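Notebook, textile bench, Coderberg
September, second entry
2 min read

Carried on with the absorbency problem on the Loureiro terry. Complaint from the customer is that new towels push water around for the first few washes. Marloes suspects leftover softener from finishing. I suspected the loop twist. The plan was to separate the two before ordering more yarn.

Cut swatches from the same bolt, clear of the selvage. Set A left as received. Set B washed at 60 °C with plain detergent, no softener, line dried. Set C same wash as B, then a second wash with soda ash, rinsed until the rinse water tested neutral. All sets conditioned overnight in the cabinet before testing.

Drop test first. One drop of distilled water from the burette, timed until the shine is gone from the surface. Set A: the drop sat as a bead and I stopped the clock at 60 s with it still there. Set B: 17 s. Set C: 2 s. Repeats on the back of the cloth came out in the same order. I did not bother with averages for A, as every repeat ran to the cutoff. 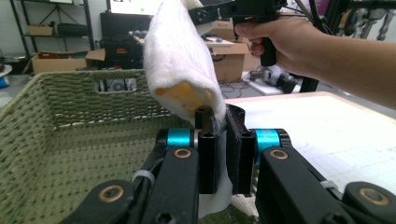

Sink test next, swatches laid flat on the water in the steel tray. A floated until I gave up on it. B went down unevenly, one corner first, which makes me think the residue is patchy. C sank almost at once. Loop twist is identical across the sets, so the twist explanation is dead as far as this bolt goes. Marloes was right.

Open point: what the residue is. Wim Willems at Dresen says their standard finish bath has a silicone softener in it unless the order sheet says otherwise. Our order sheet says nothing either way. Silicone would fit the beading, but I would not expect it to come off this easily with soda ash. A cationic softener fits better. Need an extraction before writing anything to Loureiro.

Balance drifted again during the pickup weighings. Zeroed between swatches after I noticed, but the pickup figures for set A were taken before that and should be thrown out. Struck through in the sheet. Use 100 mL beakers next time, the small ones tip when the cloth is lifted.

To do:
- solvent extraction on A and B, weigh the residue
- ask Dresen for the bath recipe for this lot
- repeat the drop test on the Willetti cloth as a control, same burette
- pickup weighings again, all sets, after the balance has been looked at

Added later, 4:40 pm. Marloes Wouters has read the above and wants a set D: washed at 60 °C in water only, no detergent. Fair. Swatches cut and labeled, in the cabinet now.

Contact the textile bench | © Coderberg | Back to top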